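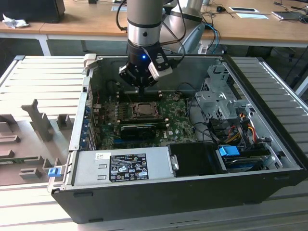

Should we repair old things when a new one is cheap? I think we should try first, at least once.

My neighbour Honeylyn Catacutan paid 18 pounds to mend a kettle. A new one costs less, and her sons laughed at her. But she knows this kettle - how it sounds, how heavy it is when full. I find this is a good reason. Price is easy to compare, so we compare only price. I would like shops to sell spare parts again, even for cheap kettles.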